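Privacy and Data Policy, Unit 5: Retention and Deletion
Instructor: Senan Ó Briain
Handout revised January 16, 2020

Reading for this unit: the Griston case packet, all of it, and the short memo on backup media at the end of the reader. Bring both to class. The discussion questions at the bottom are due in writing before the section meeting.

1. What retention means

Retention is the length of time a company keeps a record after it has collected it. Last unit covered collection and notice. A customer can be told exactly what is being collected and still have no idea how long it stays on file. Many privacy policies answer with the phrase "as long as necessary for business purposes." For this course, treat that phrase as no answer.

A usable retention rule names the kind of record, the event that starts the clock, and the length of time. "Billing records, two years from account closing" is a rule. "Customer data, as needed" is not.
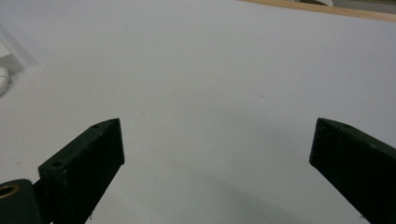 When does the clock start if a customer closes an account and then comes back?
It depends on how the policy defines closing. Under most written schedules the clock stops when the account reopens and starts over at the next closing, so old records can stay on file much longer than the customer expects.

2. The Griston case

Griston sold an online appointment service to small clinics and salons. Its policy promised deletion within 40 days of a written request. An outside review by Dunne sampled 582 requests and compared the request date with the date the record left the main database. Most were on time. The trouble was in the copies. Griston sent nightly exports to a reporting contractor, Badel, and the contract with Badel said nothing about deletion. Records removed from the main database stayed in the exports.

Note who made the promise and who held the data. The customer had no relationship with Badel and had probably never heard of it. Griston argued that its policy covered only "our systems." Read the policy language in the packet and decide whether an ordinary customer would have understood that limit.

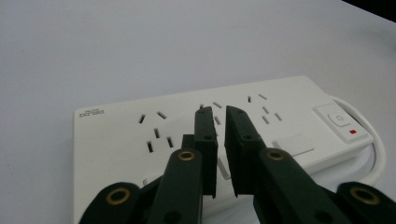 Figure 1. White power strip with a row of three outlets.

3. Deleting, hiding, and de-identifying

Students mix these up on the exam every September, so learn the terms now.

Deleting means the record can't be recovered by the company using ordinary tools. Hiding (some vendors say "soft delete") means the record is flagged and no longer shown, but it is still there. De-identifying means names and other direct identifiers are removed and the rest is kept. Jilico, the second company in the packet, told users their profiles were deleted when they were only hidden.

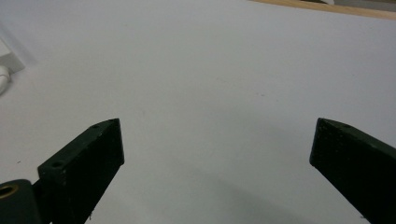

De-identified records are the hardest of the three to judge. Removing a name does little if the remaining fields point to one person. A zip code, a birth date and a job title will often be enough. Suppose a parts supplier strips the customer names from its order file but keeps the item details. An order for an uncommon replacement part with an unusual model number may match only one buyer, and anyone who knows that buyer's equipment can put the name back. Look at the field list in the Jilico exhibit and mark the fields you would remove.

Discussion questions

Write a retention rule for appointment records that Griston could have used. Include the starting event.
Should the 40-day promise have applied to Badel? Point to specific wording.
What should Jilico have told users when it hid a profile?

Keep each answer under a page. Late answers lose 2 points.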